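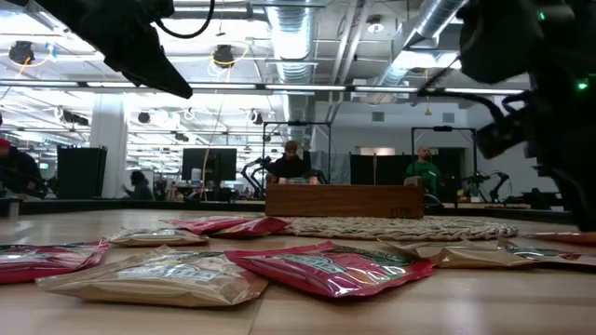

**Wie viele Snackpäckchen passen in die Holzkiste?**

Das hängt von der Größe der Päckchen ab. Stehend brauchen sie weniger Platz als liegend. Wir füllen die Kiste so, dass sich jedes Päckchen noch mit zwei Fingern herausziehen lässt. Wenn man drücken muss, ist eines zu viel drin.

# Snacktisch Zukstead: Fragen und Antworten

Stand: 31. August 2018

## Einräumen

**Stehend oder liegend?**

Stehend, mit der bedruckten Seite nach vorn. Die flachen Tüten kippen leicht um, solange die Kiste halb leer ist. Dann zuerst zwei nebeneinander an eine Wand stellen und von dort aus weiter auffüllen.

**Müssen rote und braune Päckchen getrennt werden?**

Nein, gemischt ist in Ordnung. Wer Nüsse nicht verträgt, muss ohnehin die Zutatenliste auf der Rückseite lesen. Die Farbe der Tüte sagt darüber nichts aus.

**Wo steht die Kiste?**

Auf dem runden geflochtenen Platzset. Der Holztisch ist geölt und bekommt schnell Kratzer, wenn Kisten darauf geschoben werden. Bitte die Kiste zum Versetzen anheben. 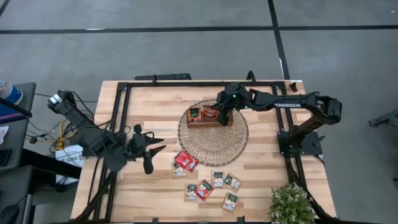 ## Nachfüllen und Bestellen

**Wann wird nachgefüllt?**

Montags und donnerstags vor zehn Uhr. Der Vorrat liegt im Schrank 152. Ältere Ware kommt nach vorn, neue nach hinten.

**Wer bestellt nach?**

Eduardo Baluyot, Durchwahl 617. Bestellt wird bei Grorkunex im Karton zu 200 Stück, Kundennummer 2986. Die Lieferung dauert meist eine Woche. Im Februar war sie einmal deutlich später da, deshalb bitte Bescheid geben, wenn der letzte Karton angebrochen wird.

**Kann ich mir eine andere Sorte wünschen?**

Ja. Die Liste hängt innen an der Schranktür. Berücksichtigt werden nur Sorten in Einzelpackungen, offene Ware nehmen wir nicht.

**Was passiert mit Päckchen, die nicht in die Kiste passen?**

Sie dürfen flach auf dem Tisch oder am Rand des Platzsets liegen, bis Platz frei wird. Am Freitagabend kommt alles, was noch lose herumliegt, zurück in den Schrank.
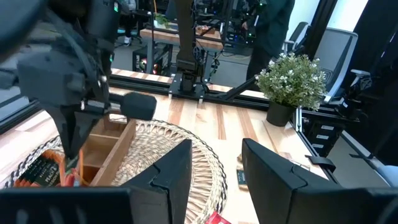 ## Reinigung

**Wie wird das Platzset sauber?**

Ausschütteln und mit einem leicht feuchten Tuch abwischen. Nicht einweichen und nicht in die Spülmaschine geben, das Geflecht verzieht sich sonst. Flach trocknen lassen.

**Und die Kiste?**

Ausleeren, umdrehen, Krümel ausklopfen. In den Ecken hilft ein trockener Pinsel. Flecken gehen mit einem feuchten Tuch weg. Einmal im Jahr wird das Holz dünn eingeölt und bleibt über Nacht leer stehen.

**Ein Päckchen ist aufgerissen. Was tun?**

Wegwerfen, auch wenn der Inhalt noch gut aussieht. Die Nachbarpäckchen kurz abwischen.

**Gilt das auch für den Tisch in Trerkside?**

Beim Einräumen und bei der Reinigung ja. Nachbestellt wird in Trerkside getrennt, Fragen dazu bitte direkt dort stellen.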